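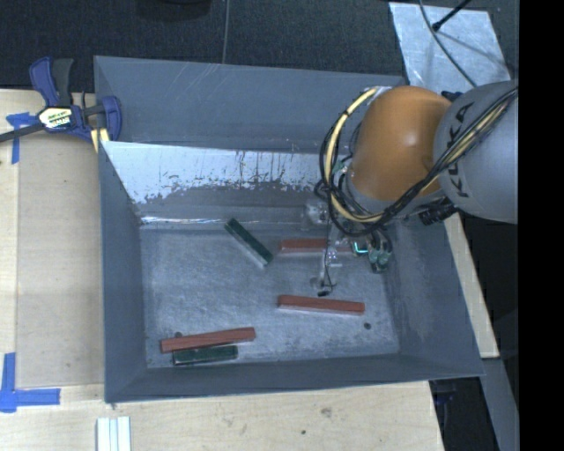
The packing room of Lultano is at the back of a former school in Sketthorpe, and one enters it through the yard. The firm puts together building blocks for nurseries and playgroups. The woman who is responsible for the packing has worked there for seven years. She asked me not to print her name, as she thinks that the blocks are more interesting than she is. We spoke in the morning, before the van came, and she kept her apron on during the whole conversation.

I wanted first to know why there are so few colours. The set which the firm sells most is called Kingi, and in it there are only a brownish red and a dark green. "People ask this at every fair," she told me. "They expect yellow and blue. We had a yellow in the beginning, but it came back to us from the nurseries looking very dirty after one winter. The red and the green can be played with for years and they still look decent." She prefers the green herself. The children, according to the letters she receives, take the red ones first.

A Kingi set has 60 blocks, and all of them are plain and rectangular. There are no arches and no triangles. I said that this seemed to me a little strict. She laughed and answered that she had heard the same from her own sister. "With an arch, the child makes a bridge, and then it is finished. With a plain block he must think how to make the bridge. Sometimes it falls. I do not mind if it falls."

The blocks do not all have the same length, and this is the part of her work that takes the most patience. Short and long ones must be in the right proportion, otherwise the last layer in the box does not close. She showed me a box where somebody had put in one long block too many. The lid stood up at one corner by the thickness of a finger. "You cannot press it down," she said. "I have tried. The cardboard gives up before the block does."

We talked for a good while about bins. Before they are packed, the blocks wait in large grey metal ones with sloping sides, which the firm bought from Stekamex when a bakery supplier closed down its store. I had thought that a plastic tub would be lighter and more quiet. She agreed about the noise. "When you pour blocks into metal, everybody in the building knows it. But I had plastic before, and the straight corners were terrible. A block stands up in the corner and you must pick at it with your nails. When the side is sloping, it slides down to you." The floors of the bins are scuffed now, and she does not polish them. She wipes them with a damp cloth in the evening and leaves them open on the tables overnight.

She never empties a bin completely before she fills it again, except when the batch changes. Then the last few blocks are taken out and compared with the new ones under the window. The red is the difficult colour. One batch can be more brown than the next, and a mixed set looks, in her words, "like a mouth with one new tooth". The odd ones go in a bag for the playgroup across the road, where they are very welcome.

In the busiest month, which is November, 400 sets leave the room. I asked if she still has pleasure in looking at blocks by then. She thought about it for some time. "In November, no. In January I take some home and build with them on the kitchen table, when the radio is on. I make a wall, usually. Red, red, green."

The lunch break at Lultano is 60 minutes, and she had already given me half of hers. The van was in the yard, so she went to open the door.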